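# Shelf Life and User Acceptance of a Solid Cleansing Bar

## 1. Introduction

This report sets out the work carried out by our project group on a solid facial cleansing bar intended for dry and sensitive skin. The formula was supplied by Arkine, a small producer of soap and skincare goods, and the work was completed in the teaching laboratory at Ramalstead. The group was asked to establish whether the bar keeps its shape and scent in ordinary bathroom conditions, and whether users would accept it in place of a liquid face wash.

## 2. Materials and method

Two versions of the bar were prepared. Version A contained oat flour and shea butter. Version B contained the same base with a small share of kaolin clay. Both were poured into silicone moulds, left to harden and wrapped in plain paper until needed. A total of 193 bars passed the first inspection and were used in the study.

Half of the bars of each version were kept in a dry cupboard. The remainder were placed on draining dishes in a humid cabinet and wetted every morning and evening. Weight, surface cracking and scent were recorded weekly on the Cosus record sheet, which the department uses for all storage work.

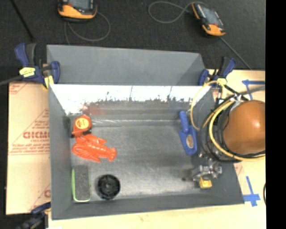
Scent was scored on a five-point scale by the same members of the group throughout, in order to limit differences in personal judgement. Bars that broke during handling were withdrawn and their earlier readings kept. The Ševčík method for surface softness, as taught in the second-year course, was applied at the start and end of the storage period.

A questionnaire on face washing habits was issued to students and staff in October. It drew 738 complete replies.

## 3. Results

Version A softened more quickly in the humid cabinet and left a residue on the dish. Version B held its edges for longer, although fine cracks appeared on several bars kept in the dry cupboard. Scent faded in both versions, and more noticeably in Version A.

Most respondents to the questionnaire were willing to try a solid cleanser. The main objections concerned hygiene when a bar is shared and the difficulty of carrying a damp bar when travelling.

## 4. Recommendations

The group recommends that Version B be taken forward, with a slightly higher share of shea butter to reduce cracking. A lidded tin with a raised base should be tested alongside it. Skin feel after prolonged use was outside the scope of this project and would require separate approval.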